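Thursday, 9.40 am

Herkivia career mode, build notes - band and venue economy

Started a fresh save in Budby to check the reputation curve after last night's merge. Cover band, pub circuit only, no label. Reached 38 reputation by the end of the first season, where the old build stalled well short of that. Merch still pays too much early on. A new band can clear 2,000 coins before its first proper tour, so there's no reason to take the day job at the bakery.

Dropped the T-shirt margin and replayed from the same autosave. Better. Rent in Budby now bites in winter and I had to sell the second amp to keep the rehearsal room.
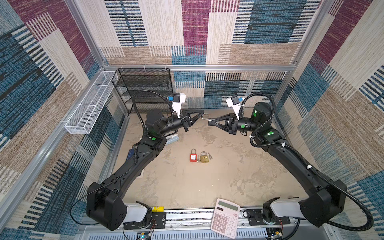 Rehearsal fatigue is a separate problem. The drummer's fatigue resets when you swap the set list, even if it's the same songs in a different order. Got up to 77 rehearsals in a row with no penalty. Logged it under Petrenko, as the set list code all sits in that branch. Colour coding on the fatigue bar is also wrong: it goes green at the top end.

Erudis festival slot: the invitation is meant to fire at 44 reputation. Fired on the solo save, not on the band save. Suspect it's reading the singer's personal score and ignoring the group's. Haven't confirmed.

2.15 pm

Confirmed the Erudis thing. Kicked the singer out, hired one with a higher score, and the invite arrived the next morning in game. Not fixed yet - needs a decision on what happens when a member leaves after accepting.

To do: winter rent on hard difficulty, van repairs, the typo on the licence screen.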